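Toy library to stay open in Lindeck after lease is extended

The toy library in Lindeck will stay in its current building for another two years after the town council agreed to extend the lease.

The library, which lends toys, puzzles and games to families with young children, had been told last autumn that the rooms on Punora Street might be needed for offices. Councillors voted in March to keep the present arrangement, with the rent frozen for the first 12 months.

Membership costs 18 pounds a year for each household. Families can borrow up to four items at a time and keep them for 14 days. Items can be renewed once if no one else has asked for them.

The council said in a statement that the library was "well used and cheap to run" and that the office space could be found elsewhere. Part of the first floor of the old post office will be fitted out for staff instead, with work due to begin in the summer.

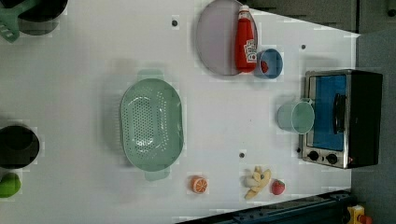 Some 100 households are now signed up, the library said in its yearly report. Most live within walking distance, but a growing share come in on the bus from Shi and the villages along the river. The report says the number of loans rose in every month but one last year, with the sharpest increase in the weeks before the school holidays.

Pretend food and kitchen sets are among the things borrowed most often, along with wooden railways and dressing-up clothes. Large outdoor toys are asked for a good deal in spring, but the library has little room to store them and keeps a waiting list. Ride-on toys have been left out of the loan scheme altogether for the past year while the shed behind the building is repaired.

The report also sets out how returned toys are handled. Everything is checked for missing or damaged parts, cleaned and put back on the shelves within two working days. Families are not charged for ordinary wear. A small fee applies if a main part of a set is lost, though the library said it had asked for this only a handful of times.

Parents who answered a survey for the report gave cost as the main reason for joining. Several said their children lost interest in new toys within a few weeks, and that borrowing saved space at home as well as money. Others said they came mainly for the play session held on the premises each week, where children can try things out before they are taken home.
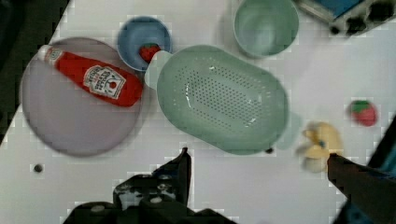 Play food and kitchen toys, including a ketchup bottle and a strawberry.

Opening hours will change under the new lease. The library will open an hour earlier, at 9am, and close at 3pm – a change meant to suit parents who come straight from the school run. A late opening until 6pm will be tried once a fortnight from September. If too few people come, it will be dropped at the end of the year.

The council has asked for two improvements in return for the extension. The side entrance must be made easier to use with pushchairs and wheelchairs, and the heating controls are to be replaced before next winter. Zaltero, the building firm that looks after several council properties in the town, will carry out both jobs. The library expects to close for up to a week while the entrance is widened, and loans due back during that time will be extended without charge.

A request for a second collection point in Shi was turned down. Councillors said they would look at the idea again when next year's budget is drawn up. Until then, members who live outside Lindeck can return toys at the town's main library during its normal hours, provided they are bagged and labelled with a membership number.

Donations of toys in good condition are accepted during opening hours. The library cannot take soft toys, electrical items without their original plug or anything with parts missing. New members need to bring proof of address and can join on the day.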